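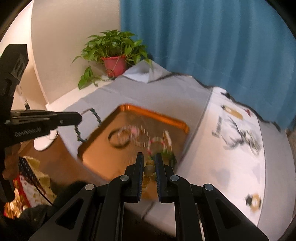 4 Apr 2022

My aunt swears by amber. She wears it for her thyroid, her knees and, since December, her sleep. So when a seller at the Busia street fair told me his necklaces were 40 million years old and would "pull the ache out," I asked him how he knew.

He rubbed one on his sleeve and picked up a scrap of paper with it. Fine, but a plastic comb does that too. Then he showed me a card that said CERTIFIED. Certified by whom? He had to turn it over to check, and the back was blank.

He wanted 300 for the long one. I said no, walked to the end of the row, and by the time I came back it was 92. I don't know much about fossils, but I doubt they lose value that fast.

Efe Briggs, who used to sell jewelry, told me to try salt water. Real amber is supposed to float in it and glass sinks. Some plastics float as well, so I'm not sure what I'd learn. A proper lab test costs more than the necklace.

My aunt says I'm missing the point and her knees feel better. Her knees also felt better with the magnets, and before that the copper bracelet. I'm still not buying her one for her birthday. She's getting slippers.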